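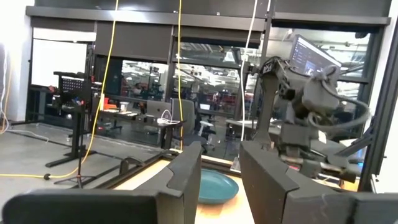 Mamico open day, Villach

The Mamico building is on the Flidedier estate, on the edge of Villach. I went on February 5, 2025, for the winter open day. Entry was free but you had to book a slot by email, and the reply came the same evening with a map attached. The map is worth printing, as the estate has two entrances and only the far one is signed.

From the railway station it is a bus ride and then a walk along a service road with no pavement for the last part. There had been snow earlier in the week and it was heaped along the verge. Drivers can park in front of the building. I was told the spaces had gone within the first half hour, and people were being sent round to the tile warehouse next door, which did not seem to mind.

Mamico looks at how everyday kitchen and table things are stored, stacked and cleared. It does not make anything itself. Manufacturers and canteens send in tableware, and Mamico reports back on whether it nests properly, how much shelf it takes up and how it comes apart again. I had expected something like a showroom. It is more of a workplace with a few labels put up for the day.

Visitors went round in groups of 9. Coats and bags were left on a rail by the door, and we were asked to keep drinks in the entrance area. The tour lasted a little under two hours, longer than the programme said, mainly because of questions about dishwashers.

The shelf room came first. It holds what they call the library, 184 pieces at present, mostly plates and bowls, with some beakers and serving dishes. Each piece has a card giving its height alone and its height when stacked in fours. The second figure is the useful one. Two bowls that look the same on a shop shelf can make very different piles, and one on the lower shelf had a foot ring so deep that it hardly nested at all. We were allowed to pick things up. A pair of soup plates from a closed hotel were heavier than anything I own and chipped all along the rims.

After that came the room I had gone to see, where the tables are. It has a grey concrete floor and a wall of glass partitions in black frames, with dark roller shades at the top. A white board hangs on the back wall. The table tops are a light wood. A teal plate had been left out on one of them, a good strong colour against the wood, and I spent some time wondering whether I could live with a whole set in it. I think four would be enough, with something plainer for the rest.

The stacking part of the tour was the best of it. Most of us stack by habit, largest at the bottom, and the guide's first point was that this only works if the pieces have a similar slope to the side. A flat plate inside a wide bowl sits on the curve and leaves a space underneath. It is steady enough on a table, and less so on a tray being carried through a door. A glass bowl on top of that adds weight to a plate that is already not touching the bottom. 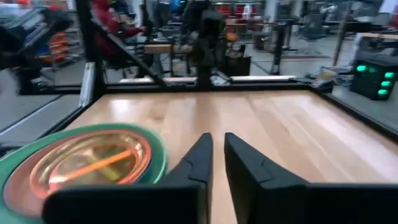

Green bowl, pinkish plate and clear glass bowl in one stack, Mamico, Villach.

The group had opinions about putting cutlery in the top bowl. About half of us do it at home. The guide was not against it for a short trip to the sink, but said that anything long ought to lie right down in the bowl, so that there is no handle sticking out to catch a sleeve. At home I put the cutlery in a mug, and was told that was fine too.

Mixed colours turned out to be a subject in themselves. Canteens like them because a green bowl and a pink plate can be sorted at a glance by somebody who started work that morning. Families like them because children will claim a colour and then put it away. The drawback is replacement. A white plate can be matched nearly anywhere, while a particular salmon pink may be dropped by the maker after a couple of years. The advice was to buy spares at the start and keep them at the back of the cupboard, in paper.

Glass was dealt with briefly. Glass bowls nest well when they are properly dry and can grip each other when they are not. The guide's method for two that have stuck is cold water in the inner one and warm, not hot, round the outer one, and then patience. I have used it since on a pair of dessert bowls and they came apart, though it took longer than I wanted to stand there.

There was a break at this point. Coffee and a nut cake came from Garrido, the café at the front of the estate, and were served on plain white plates, which caused some comment. The cake was very good. Anyone going only for the day could have lunch there as well. It does one hot dish and soup, and closes in the middle of the afternoon.
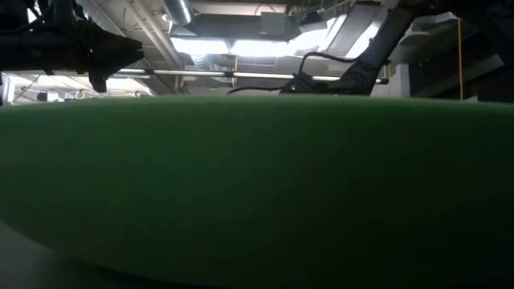 Maren Tolley
Visits editor

Green was the colour of the afternoon. It came up again in the last part of the tour, on soft surfaces and hard ones, and on why a matt finish shows marks that a shiny one hides. Small dark specks stand out on a light green. The same specks disappear on anything patterned, and several people who had come in firmly in favour of plain colours began to waver.

The practical advice on this was short. Keep hard rims away from soft things in the same cupboard. Put a cloth or a circle of felt between plates that are used only a few times a year, and leave it out for the ones used daily, as it only gets lost. Wipe the shelf before putting the stack back, and do it when it is empty. I knew all of this and do very little of it.

We then had time to ask about our own kitchens. People had brought photographs on their phones, and one couple had brought an actual plate rack, wrapped in a towel. The rack was judged too shallow for their plates. My own question was about a corner cupboard where the back half is out of reach. The answer was to keep only one kind of thing in it, so that there is never a reason to dig past one pile to reach another — sensible, but it means moving the baking tins, and I have not found anywhere for them.

A few points for anyone thinking of going.

The tour was in German with a second group in English. The English group was the smaller one and easier to hear in. Ask for it when booking.

Wear something warm on your feet. The concrete floor in the table room is cold to stand on and there were not enough chairs for everybody.

The shelf room and the table room are both on the ground floor, with no steps between them. The toilets are on the floor above and there is a lift.

Nothing is for sale. There is a printed sheet of stack heights at the exit, free, and it covers a good part of the library. I have used mine to rule out two sets of bowls I was thinking of buying, both of which would have been too tall for the shelf by a finger's width.

Children were allowed, though I saw only a few. There was a low shelf of beakers they could build with, and the noise from it carried.

The next open day is planned for August, with the same arrangement for booking. Mamico intends to have more serving dishes in the library by then, and is looking for lids. If you have a casserole dish with a lid that has never fitted well, they would like to hear about it. The address is on the sheet.

I walked back to the bus by the service road and just missed one. The shelter on the estate has a bench but only three sides, so allow for that in winter.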